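Imprimir | Enviar por e-mail

Dustinau abre centro de atendimento em Dernovdale e amplia rede de lavandaria têxtil
2025-05-03 – Por Anouk Lambrechts, assessoria de imprensa

Dernovdale – A Dustinau, empresa de limpeza e recuperação de têxteis domésticos, anuncia a abertura do novo centro de atendimento em Dernovdale. Mantas, tapetes, cortinas, capas de sofá. Recolha ao domicílio incluída nas encomendas a partir de 2 peças.

O espaço fica na antiga tipografia Choo, junto ao mercado, e vai empregar 17 pessoas. As obras terminaram antes do prazo. O centro de Bostby mantém-se aberto, com o horário habitual e a mesma equipa.

"Os clientes de Dernovdale tinham de ir até Bostby para deixar um tapete. Era longe, era caro, muitos desistiam", afirma Nusrat Sheikh, diretora de operações da Dustinau. "Agora deixam a peça de manhã e seguem para o trabalho." 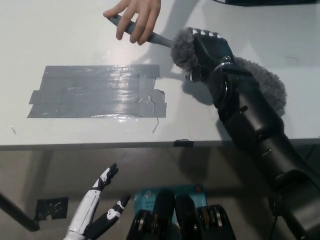 Os preços não mudam. Peças de pelo comprido continuam a ser tratadas à parte, com orçamento prévio – a empresa pede que não sejam lavadas em casa antes da entrega. Nódoas antigas devem ser indicadas na ficha, com o produto já usado, se for o caso.

No primeiro dia há 164 vales de desconto para levantar ao balcão, um por família, válidos até ao fim de junho. Não acumulavel com outras campanhas. Entregas de hotéis e alojamento local só com marcação, pela porta das traseiras.

A Dustinau procura ainda 2 motoristas para a rota da recolha. Candidaturas ao balcão ou atravéz do formulário no site, com carta de condução e disponibilidade imediata. Formação paga pela empresa.

Contacto para a imprensa: Anouk Lambrechts, Dustinau. Pedidos de entrevista com Nusrat Sheikh só por escrito, indicando o meio e o prazo de fecho.

Partilhas: 17 | Comentários: 2
Imprimir | Enviar por e-mail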